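Visit report: the open day at Urness

In April I went with my colleague Doaa Hamdy to the open day at Urness. We both work in a small firm which fits out kitchens and bathrooms for rented flats, and we look for suppliers who can sell us 2 or 3 pieces and not a whole lorry. The train was late and we missed the welcome speech, so I can say nothing about it. The coffee was still there.

The building is an old dairy at the end of a long road without pavement. If you go by foot from the station, take good shoes. Visitors are received on the ground floor, where you write your name in a book and get a paper plan. The plan was correct for the lower rooms but not for the upper ones, because the offices had been moved in winter. We walked two times into the same store room.

Our guide was Ilham Naciri. She has worked there a long time, first in the packing and now with customers, and she answered also the questions which were not so comfortable, for example about delivery times. A basin from the list comes in three weeks. A counter made to measure needs eight, and in summer it can be more. I prefer to hear this before the order than after it.

We began in the storage hall. It has shelves up to the roof and the goods stand by number, not by kind, so a tap can lie beside a table leg. I found this strange but the people who work there seemed to find everything quickly. Doaa asked for number 322, a corner shelf that we had ordered last year and received with the wrong screws. They gave her the right screws in a small bag, without paper and without payment. She was very happy with this, more than with the rest of the day, I think.

After this we saw the Verkley room, where the bathroom furniture is shown. Verkley is their cheaper line. The doors close well, but the handles are sharp at the back side and I would change them. The drawers were better than I expected. I pulled one out completely and had difficulty to put it back, and another visitor helped me.

The Haque line is for the people with more money. I did not like the colours so much. Doaa did, and we discussed it during the lunch, which was soup and bread in the canteen. For the soup there was a queue -- come before noon if you can.

The workroom on the upper floor was for me the best part. It is not a show room. The furniture is of different kinds and is placed as people need it. The work counter is long and made of metal, with a brushed surface, and I would like to have one of this type in our own workshop. Our present one is wood and it has taken up every drop of oil since we bought it. There is also a black cabinet with a marble pattern, standing on legs, and on it a white rectangular sink with the tap mounted at the back corner. I made a note of this position of the tap. In a narrow bathroom it leaves the front of the basin free, and we have always put it in the middle without thinking. The desk further along has a curved front edge and the thin metal legs which they call hairpin legs. I have one question about such legs -- do they mark a soft floor? -- and I forgot to ask it.

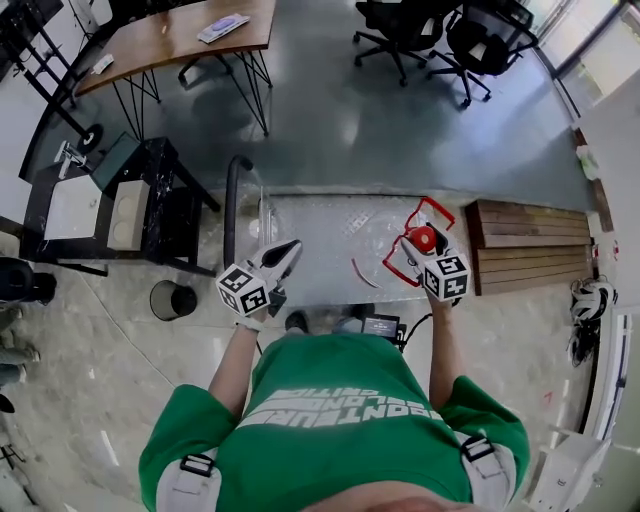
At the end we sat with Ilham for the prices. For a first order they want 2000 as a minimum, which for us is possible if we take the basins and the counter together. The transport is done by Fultudow, and you must be at home the whole morning because they do not telephone before. We have asked for a written offer for one counter and two basins, and Doaa will compare it with what we pay now. The parking is free, but the gate closes at five o'clock.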